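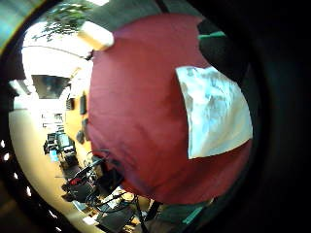

Chapter 4

Soft goods: cushions, bags and padded things

What you need before starting: Chapter 2 (fibres), the folding exercises from Chapter 3, one cushion of your own. Any cushion. Old is better.

4.1 Why a whole chapter

Hard things are easy to store. A box is the same size on Tuesday's list as it is on the shelf. Soft things are not like that. Press a cushion and it gives, leave it under a pile and it comes out a different shape, put a label on it and the label has nothing flat to sit on. Most of the damage claims in the Wernville study (see Chapter 1) were for soft goods, and hardly any of those were tears. Creases, flattening, marks off paper, lost labels. Dull stuff, but it costs money.

So this chapter is about handling, labelling and putting away. Washing comes in Chapter 5. Repairs in Chapter 6, apart from split seams, which are dealt with at the end of this one as they nearly always show up during handling.

By the end you should be able to:

tell a filled item from a padded one by touch
pick up either without dragging on the seams
fix a paper slip to cloth so that it stays put and leaves no mark
read creases and say which will drop out on their own
fill in a soft goods record, short form

4.2 Words used in this chapter

Cover. The outside cloth. May or may not come off.

Filling. Whatever is inside. Feathers, foam, wadding, beads, scraps of old blanket.

Filled item. Cover and filling are separate, the filling can shift about. Most cushions.

Padded item. The filling is stitched or glued between two layers and can't shift. Quilted bags, padded cases, some seat pads.

Loft. How high the thing stands when nobody is pressing it.

Slip. A loose piece of paper that travels with the item. Not the same as a label, which is sewn in or stuck on. People mix these up all the time, and Consuelo Sepúlveda's old handbook used "ticket" for both, so if you are working from a second-hand copy watch out for that.

Pull line. A straight crease running from a seam or a fixing point. Means the cloth is under strain.

Rest crease. A soft, wandering crease with no clear start. Means very little.

4.3 Looking at a soft item

Do this before touching. Two minutes, no more.

Stand so the light comes from one side. Light from straight overhead flattens everything and you will miss the shallow dents. A ceiling panel is fine if you step back a bit and look along the cloth instead of down on to it.

Colour first. A plain red cover is almost never one red. Crimson where it faces the light, maroon where it curves away, and it is very easy to write down "faded" when all you are looking at is shadow. Turn the item a quarter turn. If the dark part stays with the cloth, it's in the cloth. If it stays with the room, leave it out of the record.

Then shape. Does it bulge evenly? Rounded all over usualy means a good fill. A bulge on one side with a slack corner opposite means the filling has gone walking.

Then creases. Slight wrinkles across a bulging face are rest creases nine times out of ten. Follow each one with your eye to its end. Ends at a seam, look again.

Then anything lying on it or tucked against it. Slips, pins, offcuts, small blocks used as wedges. Write these down before moving them. Rekha Gautam, who taught this course at the Probert site before me, made every group do this part twice and I still do.

Activity 4a

Put your own cushion on a chair. Look, don't touch. Write down colour, shape, creases, anything on it. Turn it a quarter turn and write it all down again on a new sheet. Compare the two. Underline every difference. How many of those are about the cushion, and how many about the light?

4.4 Picking up

Filled items: both hands, flat, from underneath. Never by a corner. The corner seam on an ordinary cushion cover is the weakest bit of sewing on it and also the bit everybody grabs.

Padded items: one hand is allowed if the item is smaller than your forearm. Spread the fingers. Pinching leaves two dents that can take a day to come out of foam.

Handles are for carrying, not for lifting out of a tight space. Ease the bag forward first.

Gloves: cotton for pale cloth, close-fitting ones for anything dark. Loose fingertips catch. Check the cuffs for dye. Bright trims can rub off on light covers, and the Undska store lost a whole shelf of cream seat pads that way one September.

4.5 Slips and how to fix them

The paper slip is the part that goes wrong most.

Paper lies flat and cloth doesn't. On a rounded cushion a rectangular slip touches along one line and stands off everywhere else, then somebody brushes past and it tilts, or slides down to the low side, or goes altogether. Pinning helps, but a pin makes a hole and a hole in tight-woven cloth stays.

Order of choice:

1. Tie. Cotton tape through a loop, zip pull or handle. Slip hangs free.

2. Tuck. Into a piping fold or under a flap. Only if at least half the slip is held.

3. Pin. Fine steel, through the seam allowance and not the face. Two pins, never one, as one pin lets the paper swing.

4. Lay. Slip simply placed on top. Allowed on a bench while you are standing there. Not allowed on a shelf, not allowed in a trolley.

No sticky tape on cloth. None. Not even the low-tack kind.

Print side outwards. Sounds obvious. But cheap print rubs, and a slip lying face down on a pale cover under weight will leave grey-blue smudges on the cloth and nothing you can read on the paper, so you have lost twice over. Pencil is better than most inks. Write large. If the slip can't be read at arm's length write it again.

Worked case

Soudabeh Zamani was sorting the soft goods at Hunumden, 331 items, most of them seat cushions and padded tool bags. All had slips. After one move between rooms, 14 slips were off. She went back through the record to see how those had been fixed. Every one had been laid or tucked, none tied. She had the whole lot retied with cotton tape, which took the rest of the week, and on the second move none came off.

Questions on the case

Why did she look at the record before retying anything?
A tucked slip should hold. Give two ways it might not have.
What would you do about items with no loop, zip or handle?

4.6 Putting away

Shelves, not drawers, if there is any choice. Open shelving lets air round and you can see loft without pulling things out. Small things go on a shelf of their own, never in the gaps between cushions, where they press in and leave a shape.

Stand filled items on edge like books if they will stand. If they wont, lay them flat, two high at most. Padded items can go three high with the stiffest at the bottom.

Keep away from: radiators, window sills, anything that gets watered. A pot plant hung over a cushion shelf is a nice idea until the first drip. Water marks on red and other deep dyes are very hard to shift (5.3).

Wedges. A small block of soft wood or foam can hold an item upright. Wrap wood in cotton first. Put the wedge low, at the base. Pushed in at the top edge it just presses a notch into the filling, and the notch will be there when you come back.

4.7 The short form

Seven lines. Item, cover, filling (if known), shape, creases, slip and how fixed, where put. Mireille Vasseur's longer version is at the back of the book for anyone going on to Part Two.

A filled-in one, from my own sheets:

Item 712. Seat cushion.
Cover: cotton, plain, dark green, not removable.
Filling: feels like feather. Not checked.
Shape: even, slack at one corner.
Creases: rest creases on face. One pull line, back left seam.
Slip: tied to piping loop.
Put: bay 2, on edge.

Note "feels like" and "not checked". If you haven't opened it you don't know. Write what you have, leave the rest.

Activity 4b

Fill in a short form for your cushion. Swap cushions and forms with someone else. Can they find the pull lines you wrote down? Did you miss any? Keep both forms, you need them for 4.8, where Paweena Phetsri's method for split seams starts from the crease line of the form.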